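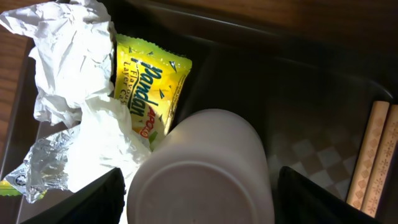
Waste and Table Clearing Inspection Checklist
Grestville Building, shared break room, February round

Scope: trays, table surfaces, bins, cup and wrapper disposal. The kitchen counter and refrigerator are on a separate sheet. Ratings are S (satisfactory), M (minor finding) and F (fail, correct before the next meal period). N/A where the item does not apply. Comments are required for every M and F and optional for S.

Section A. Trays

A1. Clearing tray in place on the table. S
Dark gray plastic tray, on the wooden table as required.

A2. Tray contents limited to dry discards. M
Tissue, a snack wrapper and a plastic cup are permitted items. Check every cup for remaining liquid before it goes in the tray. A partly full drink was found in a second tray by the window and emptied at the sink.

A3. Tissue compacted and kept below the tray rim. M
Crumpled white tissue is bulky for the amount of paper in it. Press it down by hand (gloved) or move it to the bin first. Loose flat pieces should not be left draped over other items, as small objects underneath get missed at sorting. One teaspoon was recovered from the residual bin this month.

A4. Cups placed upright or nested. F
White plastic cup not standing upright. Repeat finding from the last round. A cup on its side takes up the room of several nested ones and rolls when the tray is carried. Corrective action: post the tray card at eye level above the table. The current card is behind the coat rack.

A5. Wrappers separated from paper. M
Yellow Apollo pandan layer cake packet in with the tissue. Film wrappers go to residual waste. Used tissue also goes to residual waste in this building, so the end bin is the same, but the wrapper should be opened flat and checked for leftover cake before disposal.

A6. Tray surface free of cracks, sharp edges and residue. S
Check after emptying. Wipe with the standard surface cleaner and let dry before returning to the table. Cakura trays with the old textured base hold crumbs in the grooves and need a brush. Two of these are still in circulation and should be withdrawn when replacements arrive.

Section B. Table surfaces

B1. Tabletop free of crumbs and liquid around trays. S

B2. Finish intact, no splinters or lifted edges. M
Slight roughness along one edge of the table nearest the door. Sand and reseal. Mark the edge with tape until done.

B3. No tray overhanging the table edge. S
Minimum clearance is 3 inches on all sides.

B4. Table stable under hand pressure at each corner. S
One foot adjusted during the inspection. Recheck next round.

Section C. Bins

C1. Residual bin lined, lid closes fully. S

C2. Recycling bin free of food packaging film. F
Snack wrappers found at the top and halfway down. The label on the lid still shows the old sorting guide. Replace the label before the bin is returned to use.

C3. Fill level under three quarters. M
Recycling acceptable. Residual bin close to the line at 11 a.m., before the main meal period. Either add a midday empty or move the larger Heitmann bin in from the hallway. The second option needs no extra labor but narrows the passage by the vending machine, so measure first (see D2).

C4. Pedal and hinge working. S

C5. Spare liners stored within reach. S
Box of 69 on the shelf under the sink. Reorder point is 10.

Section D. Access and general

D1. Floor around tables and bins dry. S

D2. Passage to exit clear. S
Re-inspect if the bin in C3 is moved.

D3. Gloves and hand sanitizer available. M
Sanitizer present. Gloves in size small only. Order medium and large.

D4. Cleaning chemicals closed, labeled and stored away from food. S
Prisaven surface cleaner, original bottle, label legible.

Emptying procedure, for reference

1. Put on gloves.
2. Remove cups first. Empty any liquid into the sink. Nest the cups.
3. Remove cutlery and anything else reusable.
4. Lift tissue out in one handful and look under it.
5. Check wrappers for food, flatten, place in residual.
6. Tip the remaining crumbs into residual. Do not tip over the sink.
7. Wipe the tray, dry, return to the table.

Do not carry a loaded tray across the room if cups are lying loose on it. Bring the bin to the table.

Findings to close before next meal period

A4, tray card relocated.
C2, bin label replaced and film removed from recycling.

Findings to close before next round

A2, A3 and A5, add to the tray card in one line each.
B2, edge sanded and resealed.
C3, decision on midday empty or larger bin.
D3, gloves ordered.

Items rated S need no follow-up apart from the table foot in B4. Keep this sheet in the break room binder behind the previous round and send a copy to facilities.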